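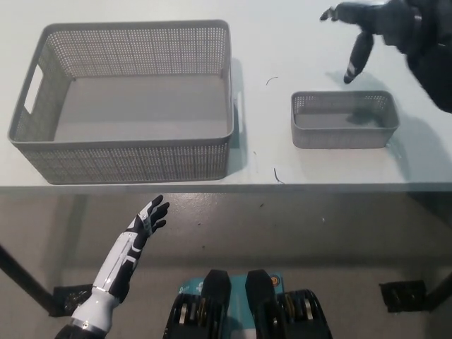
Thread on dishing up storage for a small kitchen cupboard by measurement. Long, mostly numbers and method. Mute if you came for paint colours.

1/ Start with the inside of the cupboard and leave the catalogue shut. Three measurements each way: width at the front, middle and back; height at the left, centre and right; depth at the top and bottom. Write down the smallest of each. Those are your working sizes. The door opening gets its own line, as it is nearly always narrower than the space behind it.

2/ My cupboard is 39 cm deep on paper. The usable depth is less: a pipe crosses the back wall at shelf height and the door has a rail screwed to the inside. Subtract both. I forgot the door rail the first time and sent two boxes back to Toso at my own cost.

3/ Hinges. A concealed hinge sticks into the opening even with the door fully open. On mine the loss is 11 mm on the hinge side. A basket that fits the cupboard with 5 mm to spare will go in at an angle and then refuse to come out straight.

4/ Now the container. Makers quote the outside size at the rim, which is the widest point. Most plastic baskets taper, so the floor is smaller than the number on the label. Measure the floor as well if you are storing anything with flat sides, such as tins, cartons or jars.

5/ Quoted volume in litres is close to useless here. It is worked out by filling the thing to the brim. Dry goods in packets leave gaps and you will not stack above the rim under a shelf. Use floor area and height, treated as two separate limits.

6/ Floor area example. Tins of tomatoes, 75 mm across. In a straight grid, divide the floor length by 75, drop the fraction, do the same for the width, multiply. Corner radius costs you nothing with round tins, up to a point. With square cartons it costs you a row if the fit was tight.

7/ Staggered rows fit more tins in theory. In a small basket the gain is usually nil and it makes the labels harder to read. Straight grid.

8/ Height: leave a hand. I allow 7 cm between the top of the contents and the shelf above for anything I reach into daily, and 2 cm for anything I pull out whole. Mixing the two on one shelf wastes the difference along the full width.

9/ Perforated or solid walls. Perforated for onions, potatoes, anything that sweats. Solid for flour, sugar, lentils, anything that comes in a paper bag and will leak from the bottom seam at some point. A solid floor under perforated walls is a fair compromise: crumbs stay in and you can wipe it out.

10/ Hole size matters for small loose items. Stock cubes stay put. Cocktail sticks do not.

11/ Handle slots reduce the useful height at each end, since anything above the bottom of the slot can slide out when you tilt the basket. You do tilt it, every time, if the shelf is above your shoulder. Load the tall things in the middle.

12/ Shelf load. The shelf in my unit is 16 mm chipboard on four pegs. Dahlgren, who made the unit, print no load figure anywhere I can find. I put a straight edge across the front and check the gap at the centre. I recheck after a month, as chipboard creeps under constant load. Tins go over the pegs, cereal goes in the centre.

13/ Weigh a full basket before you give it a place. The tin basket came out at 11 kg on the bathroom scales. It had been on the top shelf. It is now on the bottom one.

14/ Pulling out. A loaded plastic basket on a melamine shelf starts with a jerk and then moves too easily. Felt pads on the underside help. Stick them on the flat part of the base, clear of the rim, or they peel within a week. Degrease first, wait, then press.

15/ Buying in pairs. If two baskets share a shelf, add the widths, then add 10 mm between them and 5 mm at each side. That is the least I would use with fingers involved. Side by side with no gap, the rims catch and both come out together.

16/ Different sizes from one range do not always stack on each other. The Onier ones I have share a pattern but the small one drops into the large one at one end and rocks. Check in the shop with your own hands. The listing will say "modular" whatever happens.

17/ Labels. Masking tape and a pencil for the first month. The contents will move at least once. Printed labels after that, on the short side facing out, low enough to read with the basket above eye level.

18/ What to leave out of baskets altogether: oil bottles (ring marks, and they tip), large cereal boxes (already a box), anything you own one of.

19/ Record. I keep a sheet with one line per basket: shelf, outside size, floor size, empty weight, full weight, contents. The Toden cupboard in the hall went on the same sheet in March. It takes ten minutes and saves measuring everything again when a basket splits and the range has been dropped.

20/ Replacement is the real weak point. Ranges change by a few millimetres and keep the same name. If the layout depends on an exact fit, buy one spare at the start. If you would rather not store a spare, design for 15 mm of slack and accept the gap.

21/ Cleaning: warm water, washing-up liquid, a soft brush for the holes. I keep them out of the dishwasher. I put one through on a hot cycle and the long sides bowed in by 4 mm, which was enough to lose a row of cartons.

22/ Total for my cupboard before the refit: 351 mm of shelf width in use out of 580, the rest being gaps too narrow for anything. After: 545 in use. The same food, one fewer shelf, and the freed shelf now holds the two big pans.

23/ Reply to several of you on wire baskets: stronger for the weight, worse for small packets, and the feet mark melamine. Fine in a larder with painted boards. I would still measure the floor, as the wire at the bottom corners turns in more than you would think.

24/ Reply on drawers: yes, full-extension runners beat all of this. They also take 13 mm per side and need a cabinet with square walls. Mine is out of square by 6 mm from front to back, so baskets it is.

25/ The sheet is plain columns and easy to copy out by hand. Corner cupboards need a separate thread, and I have not finished measuring mine.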